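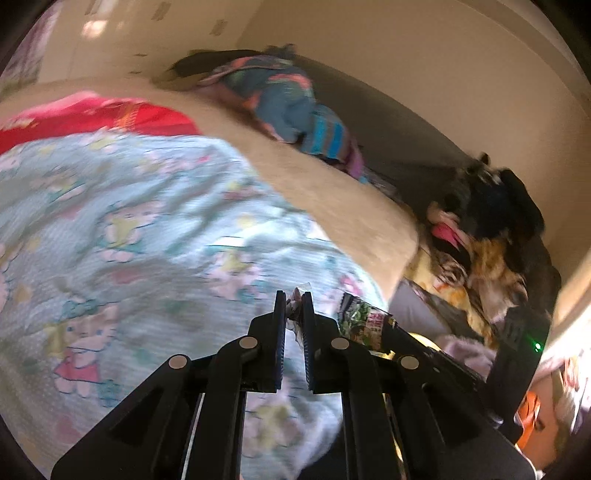

Fig. 6. Bit of wrapper over the blue blanket.

Section 2: Washing and drying blankets in the Alby

OK, so you've got the Alby leveled and plumbed in from Section 1 and you've run it once with nothing in it. Good! Now for the stuff I bought mine for, blankets. My old Foley would take a twin blanket if I leaned on the door, and then it would walk halfway across the laundry room. The Alby is a lot calmer, but it has its moods, and the booklet that ships with it is four pages of warnings and one page of dial settings. This is how I do it.

Before you load

1. Check for trash. Shake the blanket out over a hard floor, both sides, then run your hand along the hem. Candy wrappers are the worst. They go through the holes in the drum seal and end up in the drain filter, and you'll be on your knees with a towel fishing them out (see Section 5).

2. Look at the care tag. If it's washed out and you can't read it, treat the blanket as cold wash, low heat.

3. Printed blankets go in print side in. Fold once lengthwise so the print is hidden. Kids' cartoon ones especially, the faces go first.

4. Close any zippers or snaps on whatever else you're putting in. I'd really just wash the blanket alone, but I know how laundry day goes.

Loading

5. Don't stuff the blanket in as a ball. Feed it in loosely around the drum in a ring, like you're coiling a garden hose. A ball soaks up water on one side and the drum starts banging.

6. Leave a hand's width of space at the top. If you can't get your hand in flat, it's too full. Take it to the laundromat, no shame in that.

7. Add detergent to the left drawer. Two tablespoons of liquid is plenty for a twin. I used twice that for a year and wondered why everything felt waxy.

Note: The middle drawer is for softener. Skip it for fleece. It mats the pile down and the blanket never gets its fluff back (I have one that feels like a placemat now).

Running the wash

8. Turn the dial to Bulky. The display should say 59, which is your minutes. If it says 72, you have Extra Rinse turned on. That's fine for a baby blanket or if anybody in the house has touchy skin, otherwise press Rinse once to turn it off.

9. Press Temp until the cold light comes on. The Alby remembers the last temperature you used, so check this every time. Ask me about my gray sweater.

10. Press and hold Start until it beeps. A quick tap does nothing. I thought mine was broken the first night.

11. Stay within earshot for the first spin. A little thumping is normal while it sorts itself out. If it keeps thumping, press Pause, wait for the click, open the door, and pull the blanket loose from whichever side it's clumped on. Then hold Start again.

Caution: Don't yank the door before the click. The latch is plastic and a replacement has to come from Colenen. Wellington Guimarães, who runs the parts counter there, was very nice about mine, but I still waited through most of April for it.

Drying

12. Shake the blanket out again before it goes in the dryer. Straight from washer to dryer in one lump gives you a hot outside and a soggy middle.

13. Clean the lint screen. Yes, even if you did it last time. Fleece sheds like a dog.

14. Set to Low and run it for half an hour, then stop, pull the blanket out, flip it, and put it back in for as long as it needs. Two clean tennis balls in there help a lot (loud, though).

15. Feel the hem and the corners. Those dry last. If they're cool to the touch they're still damp, so hang the blanket over a door or a shower rod for the evening.

Caution: Never dry anything with a rubber or foam backing on heat. That goes for picnic blankets too, some of them have a backing you'd hardly notice.

If you have the Comley stacking kit

Everything above works the same, except the dryer controls are up high and the lint screen pulls out toward your face. Hold a hand under it. Also, the kit's shelf blocks the softener drawer by a hair, so open the drawer before you slide the shelf out.

How often?

I do the kids' blankets every couple of weeks and the couch one whenever I can't stand it anymore. The drain filter wants a look after roughly 6 blanket loads. Section 5 has the steps for that, and you'll want a shallow pan.

Section last updated 6/17/18. I fixed step 9, which used to have the wrong button.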